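Moving the savings over

In April I closed my account at Dovik and put everything into Vunach. The transfer was 2345 dollars and it took 23 days, most of which I spent on hold. Dovik wanted a signed letter — on paper, by mail — and then wanted it again with my old address on it.

The rate is a little better now. On my balance it comes to 70 dollars more a year, so I can't say the phone calls paid for themselves. I do like the new statements, which fit on one page.

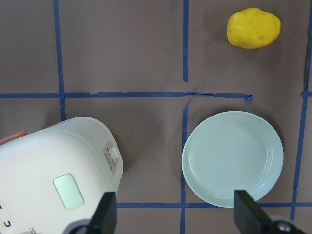

Next I need to move the car insurance.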